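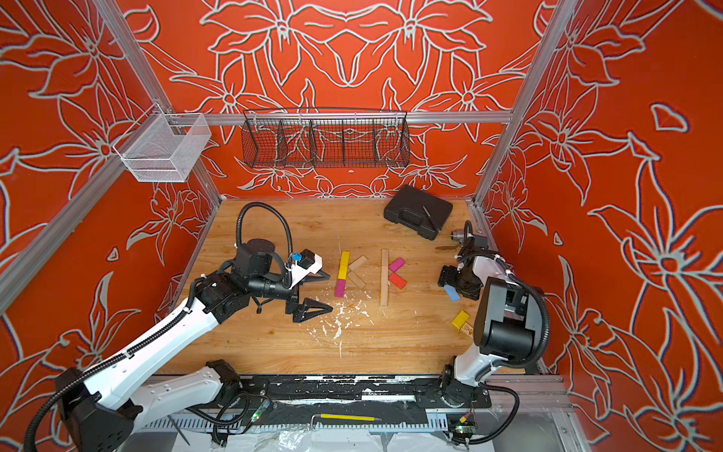 Workshop tips for small electronics and coding projects

Getting the board ready

Tape a sheet of plain paper to the bench before you start and write on it as you go: which pin each wire is on, which version of the program is loaded, what you changed last. It takes less effort than a notebook and it stays next to the job.

Cut your jumper wires to length once the circuit works. Until then leave them long. If you have the choice, keep red for power and black for ground and never use either colour for a signal, even when you have run out of everything else.

Crocodile clips slip off the edge pads of small boards. Clip them at right angles to the board, with the jaw through the hole, and put a strip of masking tape over the lot. If a reading jumps when you knock the table, look at the clips before you look at the code.

Loading programs

Most failed uploads are down to the cable. Plenty of USB cables carry power and no data, and they look the same as the others. Test each one you own, put a dab of nail varnish on the plugs of the good ones, and move the rest to the phone charging drawer.

Give each saved program a name that says what it does. "Buzzer on tilt" can be found again in July and "test new final" can't. I put a 2 on the end when I make a second version and leave the first alone.

Change one thing, load it, try it. When three things have been changed and the lights stop working, you will end up undoing all three anyway.

Batteries

Take the batteries out of a project before it goes on the shelf. A board left switched on in a box will flatten a pair of AAAs and the cells may leak on to the contacts. Light crust on the springs comes off with a cotton bud and a little white vinegar. Wipe again with a clean damp bud and let it dry fully.

Don't mix old and new cells in one holder. Write the month on each one with a marker when you open the packet.

Motors and servos should have their own battery pack, with the ground wire joined to the board's ground. Running a servo straight off the board's power pin often makes the board restart, and it can look just like a fault in the program.

Sensors

Light sensors need testing in the room where they'll be used. On my bench the reading in the evening was 37 with the lamp off and 80 with it on, so I set the switching point at 68 to keep a passing shadow from setting it off - yours will be different, so print the values to the screen for a minute before choosing.

Compass readings go astray near speakers, steel rulers and laptop lids. Calibrate away from the bench, then bring the board back and check it again.

For anything that measures tilt, fix the board down with double-sided foam tape. Blu-tack creeps in a warm room.

Storage

Shallow boxes with lids are better than deep ones. I use the Skolmont trays, which stack, and stick one of each part on the front with clear tape so that no labels are needed. Resistors stay on their paper strips. Keep small magnets in a tin of their own, well away from the boards and well out of reach of children. 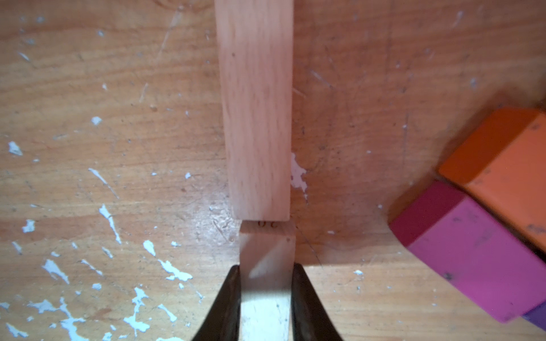
Bognár wrote in to say that the vinegar tip worked on two old battery holders, but that a third had gone green under the plastic and the wire had to be replaced. If the contact still looks dull after a second clean, cut it off and solder on a new holder. They are cheap enough.

The same message asked how to stop header pins going in crooked. Push the pins into a spare breadboard first, sit the board on top, and solder one pin at each end. Check it is level, then do the rest.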